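Joltov kitchen set – check before each recording block
Date: 1 June 2022
Site: Altton, simulation room

1. Scene loads without errors, all objects on the table and not inside it.
OK. One object was falling through the table at first load. Reloaded, then good.

2. Arm starts from the home position.
OK.

3. Speed limit in the control file is 500 mm per second.
Was 800 from the old Stotitz job. Corrected and saved.

4. Gripper opens and closes fully by the hand controller.
OK, but the closing is a little slow. To be watched.

5. Emergency stop key ends the episode and marks it as "not for training".
Tested 2 times. The mark was written both times.

6. Task sentence is the same as in the Abdelaziz list.
Not OK. Ours says "bowl", the list says "basket". Please change before the next block.

7. Failed episodes are kept in their own folder.
OK – 94 episodes moved there in the last block.

8. Fingers come to the food from above and do not push the basket.
See the view from the side camera. 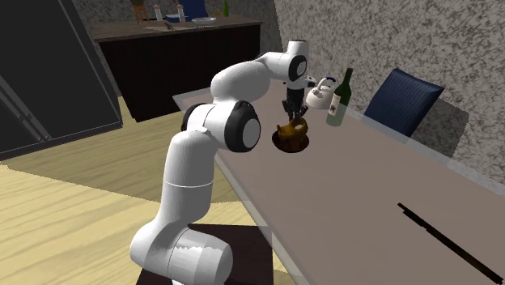 Must we record again when the operator makes a small correction in the middle of the grasp?
Keep the episode, if the grasp is finished in the end. The learning system needs also to see how a mistake is repaired.

9. Disk space checked before start.
OK. Next full cleaning in October.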